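Wanted: people who don't believe the Baltdale bell story

Call for participants, Hultville Local History Group

Everyone in Hultville knows the story. In 1859 the river came up in the night, the Baltdale chapel went under, and the bell rang on its own until the whole village had climbed to safety. It is on the tea towels. It is on the board by the car park. Children at the primary school act it out every September with a saucepan lid.

I have spent a fair amount of my spare time looking for any sign that it happened, and I am not impressed. There was a flood, I'll give you that. The parish accounts mention a payment for clearing mud. They don't mention a bell, and the earliest written version I can find is in a souvenir booklet printed for the year 2000, which gives no source and spells Baltdale two different ways.

So we are looking for people to help check it properly. The project is called Fenow, after the old name for the low fields by the chapel (or so the map says, and I have my doubts about the map too).

What you would be doing

Reading, mostly. The Lazaridis papers came to us from a house clearance and run to 2421 loose sheets: letters, bills, farm notes, a great many seed lists. Nobody has read them all. Each reader takes a folder, goes through it at our room above the library, and writes down anything to do with floods, bells, the chapel or the people who lived near it. "Found nothing" is a perfectly good result and should be written down as such.

We also want three people willing to sit with older residents and ask what they were told, who told them, and when. Please don't apply for this if you can't help finishing other people's sentences. The last attempt at recording memories, before my time, consists largely of the interviewer explaining the legend to the person being interviewed.

Who we want

You don't need a history degree. You do need to be able to read old handwriting, or be stubborn enough to learn. You should be comfortable saying "I can't make this word out" and leaving a gap. Dowsers, and anyone who has already written the novel, may come to the open evening like everybody else, but we won't be giving them a folder. 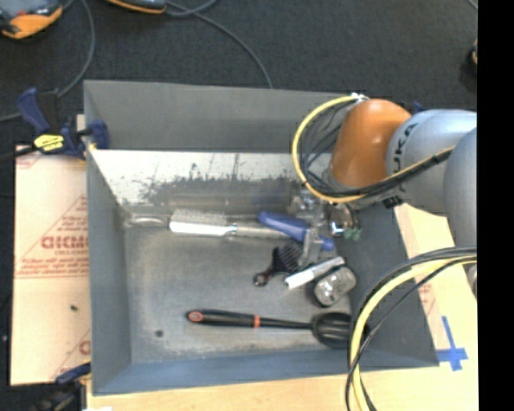 If you are fond of the story, apply anyway. I would sooner have an argument in the reading room than a row of people nodding at me, and I have been wrong before, notably over the toll house.

What you get

No wage, I'm afraid. We pay bus fares within the district on production of a ticket, and there is a kettle. Your name goes in the report unless you ask us to leave it out. We can't promise the report will please anyone, and the gift shop has already been in touch to ask what we think we're playing at.

How to apply

Write a short letter, one side at most, saying which role you want, which mornings or afternoons you can manage, and one thing you were once told about local history that you later found to be rubbish. Address it to Periklis Chrysikopoulos, Fenow Project, care of Hultville Library, or hand it in at the desk. Letters should reach us by 6 November 2021. We will reply to everybody, including the people we turn down.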